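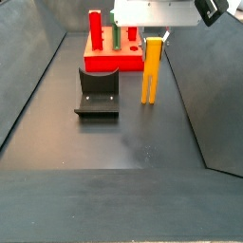
Red block with the pegs and the green post.

August 8, 2019

Up at five because the heat woke me. The fan in the bedroom has started clicking again. I took the grille off and put it back on and it still clicks, so I moved it to the hall.

Walked the long way to Harkidbridge before breakfast, down past the feed store and over the footbridge. The creek is lower than I have seen it since I moved here. There is a shelf of gravel showing on the east side where there was water in March, and a heron was standing on it. It let me get quite close before it went off downstream. My left heel is better in the new socks. I did the whole loop without stopping, which I could not do last month.

Tomatoes next. The Alaseck side of the fence gets the sun until late afternoon and those plants are far ahead of the rest. I picked a full colander and left the split ones on the step to sort later. The beans are finished. I pulled them up and put the poles in the shed, then raked the bed over and watered it. I may put in kale, or I may leave it alone until fall. The compost is too dry and has ants in it.

Made sauce with the split tomatoes, two onions and the last of the garlic. It took most of the morning and the kitchen was hot enough that I ate lunch on the back steps – bread, cheese, a peach. Four jars for the freezer. I am out of good lids and wrote it on the list.

In the afternoon I drove to Flarnness for the car. The shop wanted $183 for the brake work and I paid it. They say the tires will go another winter. While I waited I read 94 pages of the Buthelezi history I got from the library, the one about the coastal railways. The middle chapters drag. There is a lot on land surveys and who signed for what, but the part on the bridge building is good and I copied out a paragraph on how they sank the piers. It is due back in 20 days and I will need all of them.

Stopped for gas, stamps and cat food on the way home. Forgot the lids.

The cat would not come in for supper. She was under the porch with her back to me, and I left the dish by the door. It was empty when I looked again at eight, so either she ate it or the raccoon did.

Some clouds in the west this evening and a little wind, but no rain. I watered the front pots anyway and brought the wash in. One of the blue pillowcases has torn along the seam. I can mend it.

Ought to call about the gutter tomorrow, and the water bill needs to go in the mail. Bed early – the hall fan is quieter from in here.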